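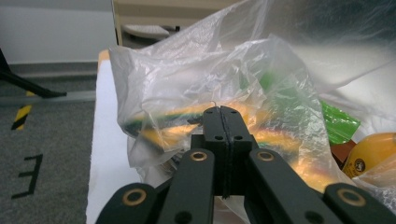

October, notebook 9, dye room

Picked up the madder tests again. The last lot (skeins 1 to 8) came out too brown for what Kallio wants, which is a plain brick red that doesn't drift toward rust. My guess is still the heat. I let the pot get away from me twice and madder goes brown when it gets too hot.

8:40 am. Weighed out 368 g of the Curelden wool, undyed, already scoured. Mordanted with alum at the usual strength, a bit of cream of tartar. Held it just under a simmer for an hour and left it to cool in the pot. Rinsed once.

Madder is the ground root from Dovia, new sack. It smells stronger than the old one and the grind is finer, so it gets into everything. Next time tie it up in a stocking. I spent far too long shaking bits out of the yarn.

Tap water here is soft, so I added chalk, one level spoon to the big pot. Elin Rosser says she uses twice that at her place and gets a clearer red. Worth a side by side before we settle on anything.

11:15 am. Pot at 60 C. Kept it there by turning the ring on and off by hand. The dial on the left ring is no good below 3, so use the right one. Stirred every ten minutes or so. Color on the yarn at noon was a light coral, much better than last time at the same point.
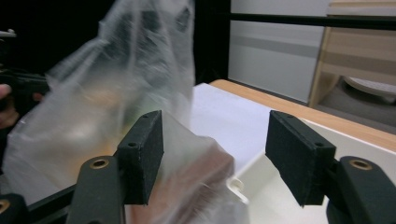
1:30 pm. Took out the first skein at 31 minutes past the two-hour mark (forgot the timer, so call it long). Orange-red, even all the way through, no pale spots at the ties. Tied the rest looser than before and that seems to have fixed the banding.

Left the others in overnight with the heat off.

Next morning. Overnight skeins are deeper, close to the brick on the Ideteo card but a little pink held next to it by the window. Could be the chalk. Washed in plain soap, and the rinse ran clear on the third bowl. Hung on the rack by the back door, out of the sun.

Exhaust bath still has plenty in it. Put two small skeins through for a peach, no extra mordant.

To do: repeat with double chalk and everything else the same. Cut a strip from each skein for the light test, half under card. Label them this time, on cloth tape, since the paper tags went soft. Order more alum. The Kallio job is 1416 g in all and what's in the tub won't cover it.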